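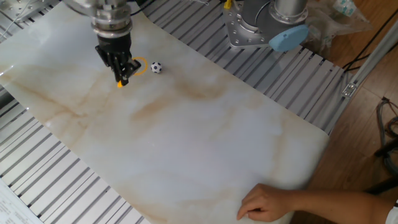 Small Object Handling with a Six-Joint Arm: Project Report
Qureshi Robotics Club, Team Drenoden
Prepared by Rogelio Salazar and Musyoka Kashindye

1. Purpose

The team set out to program a six-joint arm to handle light objects on a smooth surface. The work builds on the Narkar exercise of the previous term, in which the arm moved foam blocks between fixed positions. Foam blocks are forgiving. A thin ring lying flat, or a ball small enough to roll away at a light touch, leaves much less room for error in height and approach angle.

2. Equipment

All trials were carried out on the aluminum extrusion table. A large marble-patterned surface was laid over the rails so that small objects would not drop into the slots. The arm carries a black gripper with jointed fingers, mounted below a silver cylindrical coupling. Motion was programmed in Ustero, the control package written by earlier club members and now in its fifth revision.

3. Method

Each trial began with the gripper pointing straight down above the surface. The program lowered the fingers in short steps and paused before the last one. At the pause, the operator compared the height shown in Ustero with the height set for the object and either released the arm or stopped it.

The covering moved more easily than the team had planned for. Clamps were ruled out in April, as they stood in the path of the wrist – a teammate therefore held the edge by hand, well clear of the fingers, during the slower runs. The team recorded 737 trials by the end of the term, of which 18 were stopped by the operator.
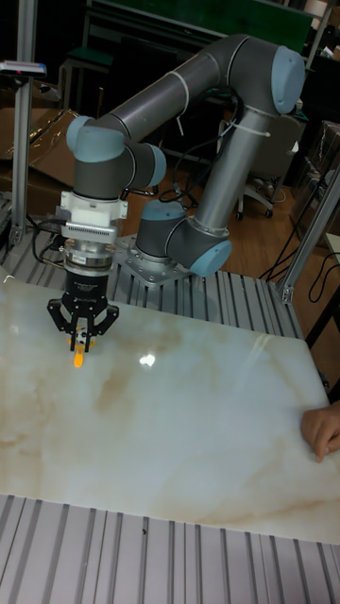
4. Results

Ring trials improved steadily once the approach height was set separately for each part of the table. Ball trials remained uneven. The ball often rolled when one finger reached it before the other, and a slower closing speed helped only in part. Glare on the glossy surface also made the final gap hard to judge by eye.

5. Remaining Work

The club has approved a further term. The team will fit a low edge stop in place of the hand-held arrangement and repeat the ball trials at three closing speeds. The trial log has room for 2000 entries and will be carried over unchanged – Musyoka Kashindye will keep it, and Rogelio Salazar will update the Ustero height tables before the first session.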